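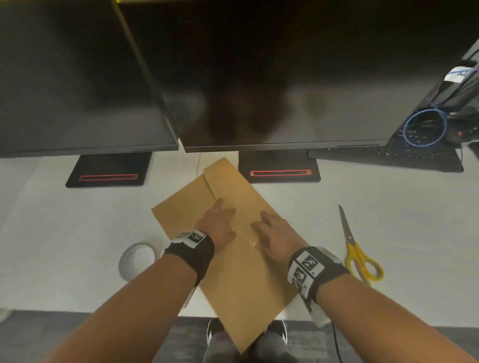
Kekeli Opoku wrote back after our last report to ask why, if the downloads carry no copy protection whatever, anybody would pay for one, and whether we had thought this through. It is a fair question and it gets most of the space below.

Deng: second progress report to the Tirkgate Fund
Covering the period to the end of March

Where the money went

You will remember that the grant was to put the old Jastmont catalogue back on sale. Jastmont made radio comedy and a certain amount of brass band music, stopped trading, and left its recordings in the sort of legal state usually described as "interesting" by people who bill by the hour. We proposed to find the rights holders, pay them properly and sell the recordings as plain files that play on anything.

To date we have cleared 163 recordings. A further 34 are stuck. Most of those are stuck on one man, who was a minor character in a sitcom and whose estate would like the terms of a major film star. Catalina Insaurralde is handling the correspondence and has got very good at second paragraphs.

Sales

We have sold 1,277 downloads. The plan said we would have sold more by now, and the plan was written by me, so I have had a word with myself. The brass bands are outselling the comedy, which none of us predicted and one of us is still refusing to believe.

As to copying: yes, it happens. Ulises Escobar found a full set of the first comedy series on a file-sharing forum nine days after we put it up. We wrote to the forum, politely, and the files came down. They went up again elsewhere. Sales of that series in the following month were slightly better than in the month before. I draw nothing from this, as one month of one series proves very little, but I do note that the sky stayed where it was.
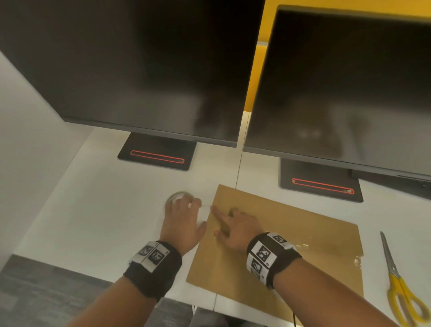
The Mernitix trial

One of your conditions was that we test a locked format alongside the open one, and we have. Twelve titles were offered through Mernitix, which ties each file to a registered device. Sales through it were poor. Support emails were plentiful. Several came from people who had paid, changed their phone and been told by the software that they were thieves -- it puts it more gently than that, but they took the point.

Zewditu Alemayehu answered all of them and has asked that the trial not be extended. I would like to second that. The fee for another term is 516 pounds and I would sooner spend it on clearing the remaining band recordings.

Paying people

The first royalty statements went out in March.

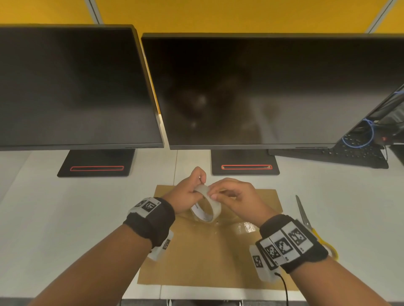
Some of the sums were very small, and two performers rang to ask whether it was a mistake. They had never had a statement from Jastmont at all and assumed somebody was after their bank details. Both have now been paid. Abelardo Lucero has rewritten the covering letter so that it sounds less like a fraud, mainly by taking out the word "entitlement".

Next period

We would like your agreement to drop the locked format and move that part of the budget to rights clearance. We also hope to put up the second comedy series, less the three episodes with the minor character in them. The plot will suffer a bit in the middle. The accounts are attached separately, and Catalina can answer questions on them most mornings before eleven.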